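Review: Cumholm motion-gated frame filter, version 9

Posted July 10, 2021

Cumholm is a small software package that sits between your robot cameras and your training set. Its job is to decide which frames are worth keeping. It scores each frame for blur, compares that score with how fast the arm was moving at the time, and then keeps, drops or down-weights the frame before it gets to the policy. The method was written up by Marlies Strebel in a short paper last year, and the package is the cleaned-up version of the code from that paper. I have been using it on tabletop pick-and-place data since June.

I wanted it for one reason. Our policies did well at slow speed and fell apart when we let the arm move at a normal pace. We had been throwing out blurred frames by hand with a simple sharpness cutoff, and I suspected the cutoff was doing harm. Strebel's argument is that a flat cutoff removes most of the fast part of every motion, so the policy never learns what the world looks like in the middle of a swing. I agreed with that on paper and wanted to see it on our own data.

Setup

Installing took most of a morning. The package expects synced timestamps from the arm and from each camera, and it is strict about it. If a camera drifts, the whole episode is rejected with an error that only gives the episode number. I would have liked it to name the camera. Once I fixed the clock on our wrist camera, everything loaded.

The config file is short. You set a joint speed below which blur is treated as a fault, a speed above which blur is treated as normal, and a curve between the two. The defaults come from Strebel's arm and will be wrong for yours. There is a calibration script that runs the arm through a set of sweeps and suggests values. Use it. I skipped it the first time and lost two days of training to bad weights.

The wrist camera is where the filter earns its place. When the wrist turns, the whole background smears, but the fingers stay fairly sharp because they move with the camera. A plain sharpness score gets confused by this. It sees hard edges on the fingers and passes the frame, or it sees the smeared room and throws the frame away, depending on how much of the view the gripper takes up.
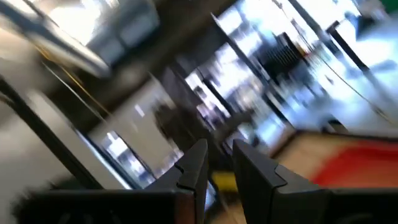

Cumholm lets you mask the gripper out of the score, and I would turn that on from the start. With the mask in place, the scores from the wrist followed the joint speed closely. Without it they were close to noise. You draw the mask once per gripper in a small tool that comes with the package. The tool has no undo, so save often.

Another thing I came to like is the color check. In a badly smeared frame the outline of an object can be gone while its color is still easy to pick out. The filter measures how much of the color signal survives and can keep a frame on that basis alone. It is off by default. For our tasks, where objects are mostly told apart by color, switching it on helped more than any other setting. If your objects are all gray metal parts I would not expect much from it.

Results

I trained the same policy three ways on 2,000 episodes: no filter, our old sharpness cutoff, and Cumholm with calibration and masks. Then I ran 100 trials of each at full speed, with the same objects and the same start positions.

The old cutoff was the worst of the three. No filter at all came second. Cumholm was the best by a clear margin, and most of the gain was in the approach, where the arm swings over the table before it slows down to grasp. Grasping itself was about the same for all three. That fits what the paper says, and it also tells you the limits of the method. If your failures happen at contact, this package will not fix them.

I also ran it on slow data, with the arm held to a crawl. It made no difference there. Hardly any frames were blurred enough to be touched.

Fixed cameras

The paper spends one paragraph on fixed cameras and I think it needed more. From a fixed view the table and the objects on it stay put while the arm smears across them, so a single score for the whole picture means very little. The package does have a tile mode that splits the view into a grid and scores each tile. It works, but it is slow, and the manual barely mentions it. 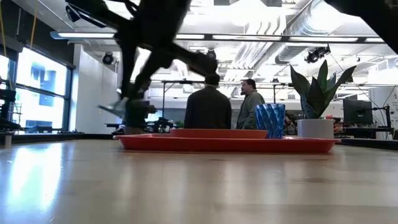
Fixed view with the arm in motion over the red trays, the blue cup and the potted plant.

Tile mode should be the default for any camera that is not on the arm. With the single score, a lot of my fixed-camera frames were marked sharp even though the gripper in them was a smudge. With tiles, the region around the arm got its own weight and the tabletop was left alone. Processing time went up a good deal. I ran it overnight and stopped thinking about it.

People in the background were a smaller problem. Someone walking past also blurs, and the filter has no way of knowing that the blur is not the arm's. You can switch off the tiles that cover the floor area, which I did.

Compared with Trummer

The other package people ask about is Trummer, which tries to remove the blur and hand you a clean frame. I used it for a few weeks before this. The frames look nicer. The trouble is that it sometimes draws edges that were not there, and a policy will happily learn from those. It also needs a much bigger graphics card. Meinrad Ruchti, who shares our compute, was glad to see it go. For figures and talks I still use Trummer. For training I have stopped.

Cost and support

Cumholm is free for academic groups. A company license is 360 a year per site. Bug reports go to a mailing list, and mine got a reply within two days. The manual is thin and has a page on depth cameras that just reads "to be added."

Good: calibration script, gripper mask, color check, quick replies.
Bad: vague timestamp errors, slow tile mode, no undo in the mask tool, thin manual.

I am keeping it in our pipeline. The next thing I plan to try is the down-weighting curve on two-arm data, where one arm is often still while the other is moving, and the current version takes only one speed per episode.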